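Skoltley Household Water Use Diary
Data card, release 5
Updated Jan 22, 2024
Maintainer: Gleice Bragança

Summary

The Skoltley diary is a table of self-reported indoor water use in private homes. Each row is one use event: a tap opened and closed, a toilet flushed, a shower taken, a machine run. The release holds 1,475 events from 50 households in the town of Hestcombe. Meter readings are supplied in a separate file and can be joined on household_id and diary_day.

Contents

events.csv — one row per use event
meters.csv — one row per household per diary day
fixtures.csv — one row per fixture, with type, room and rated flow where known
codes.txt — value lists for all coded columns
changes.txt — differences between releases

All files are UTF-8 with comma separators and a header row. Empty cells mean "not reported." Zero is a real value and should not be treated as missing.

Main columns in events.csv

event_id: integer, unique across the release. IDs of deleted rows are not reused.
household_id: four characters, assigned at random.
diary_day: integer starting at 1 for each household. Calendar dates are not released.
start_min: minutes after midnight, local time, as written by the participant.
duration_s: seconds. Values under 5 were entered as 5.
fixture_id: key into fixtures.csv.
purpose: coded. See the notes on hand washing and rinsing.
temp_setting: cold, mixed, hot or unknown. It records the handle position, so a "hot" event may have drawn only cold water from the line.

Collection

Participants filled in a paper booklet kept next to the fixture used most often. Booklets were collected in September and keyed twice by different people. Where the two keyed versions disagreed, the scanned page was checked and the corrected value kept. Illegible entries were left blank. 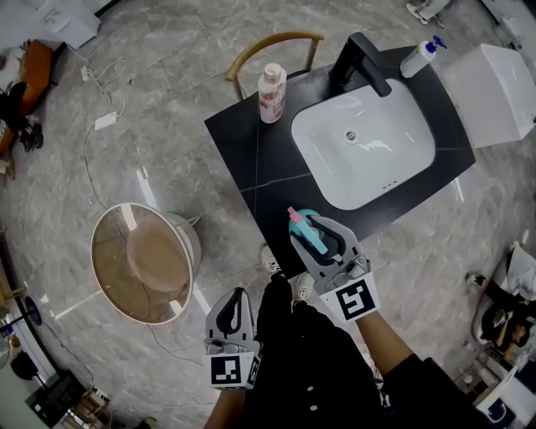
Start times cluster heavily on multiples of 15 minutes. No smoothing has been applied. Users who need a realistic daily curve should aggregate to the hour or model the rounding directly — the Negussie scripts in the tools folder do the latter.

Fixture types

The type column separates bathroom sinks, kitchen sinks, utility sinks, showers, tubs, toilets, dishwashers and washing machines. A shower head mounted over a tub has its own row and shares a location_id with the tub. Outdoor taps are excluded. Rated flow was copied from the fixture or its manual and was not measured.

Notes on purpose codes

Release 4 used one code for hand washing and rinsing. Release 5 splits them, but booklets with the older wording could not be recoded and keep the combined value HR. Tooth brushing is a single event even if the tap was closed partway through. Water run to warm the line is coded WU only when the participant listed it separately.

Known problems

Short tap events are underreported. The gap between diary totals and meter totals is largest in homes with children. Toilet events have no duration and should be dropped before computing mean duration. In a few households two people logged the same dishwasher cycle; suspected pairs are marked in dup_flag and have not been removed.

Not suitable for

Leak detection, billing estimates, or comparison with towns where homes are metered in a different way.

Loading

The Sarkidix reader accepts the files without changes. With other tools, set household_id to text on import — some IDs begin with a zero, and the join to meters.csv will fail if it is dropped.

Corrections

Send the event_id, the column name and the proposed value to the maintainer. Accepted changes appear in the next release and are listed in changes.txt.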